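Lire et annoter des mémoires politiques : méthode de dépouillement

Mis à jour le 29 juin 2017

Les mémoires d'anciens ministres, de négociateurs ou de conseillers servent souvent de source unique sur une réunion à huis clos. Cette fiche décrit la méthode de dépouillement utilisée pour le fonds Vlachopoulos, 129 volumes consacrés aux réformes économiques en Europe du Sud. Elle s'applique à tout témoignage rédigé après coup par un acteur des faits.

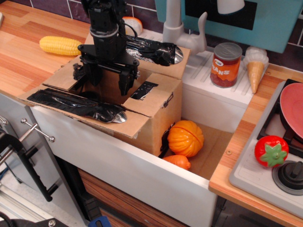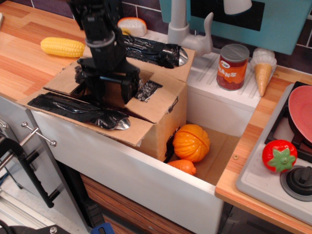 1. Établir la fiche d'édition

Relever l'édition exacte : éditeur, année, langue d'origine, traducteur, mention éventuelle d'une version abrégée. Les traductions suppriment parfois des chapitres entiers. Dans le cas des souvenirs d'Aliki Tsakiris, l'édition française (Berkaleo) compte 40 pages de moins que l'originale, et la coupe porte sur les négociations tarifaires.

Noter également la date d'achèvement du manuscrit si elle figure dans la préface. L'écart entre cette date et les faits rapportés conditionne la suite du travail.

2. Dresser la chronologie de l'auteur

Ouvrir un tableau à quatre colonnes : date de l'événement, page, fonction occupée par l'auteur à cette date, mode de connaissance. La dernière colonne n'admet que trois valeurs :
P — présent
R — rapporté par un tiers nommé
I — source indéterminée

Un passage au style direct n'est pas classé P par défaut. Il faut une indication explicite de présence dans le texte ou dans un document externe. Chez Tsakiris, 55 dialogues sont donnés entre guillemets ; 6 seulement remplissent cette condition.

3. Isoler les affirmations vérifiables

Une affirmation est vérifiable si elle contient un fait daté ou daté par recoupement, un chiffre, un vote, un texte signé. Les jugements sur les personnes et les intentions prêtées à un adversaire sont relevés à part, sur une feuille distincte, avec renvoi à la page.

Recopier la phrase intégralement. Les paraphrases faites à ce stade se retrouvent ensuite citées comme si elles étaient de l'auteur.

4. Confronter aux sources contemporaines

Procéder dans cet ordre :
— comptes rendus parlementaires et journal officiel ;
— presse de la semaine concernée, deux titres de tendance opposée au minimum ;
— archives privées accessibles ;
— autres mémoires portant sur la même période.

Les autres mémoires viennent en dernier. Un auteur qui publie en second a souvent lu le premier, et la concordance des deux récits ne vaut pas confirmation. Chercher les tournures communes et les erreurs de date communes.

5. Traiter les silences

Parcourir la chronologie de l'étape 2 et marquer les intervalles de plus d'un mois sans entrée. Pour chacun, vérifier si l'auteur était en fonction. Un intervalle vide pendant un mandat est signalé dans la fiche, sans interprétation.

Exemple : l'affaire de la concession Unport occupe la presse pendant tout le mois de juin. Le livre de Tsakiris passe du mois de mai au mois de juillet en une phrase.

6. Rédiger la notice

La notice tient sur deux pages. Elle comprend la fiche d'édition, la liste des affirmations confirmées, celle des affirmations contredites avec la cote de la source, puis les points ouverts. Les fiches sont saisies dans Clakeck, champ « Témoignage », et non dans « Étude ».

Ne pas attribuer de note globale de fiabilité. Un même auteur peut être précis sur le budget et inexact sur la composition d'une délégation.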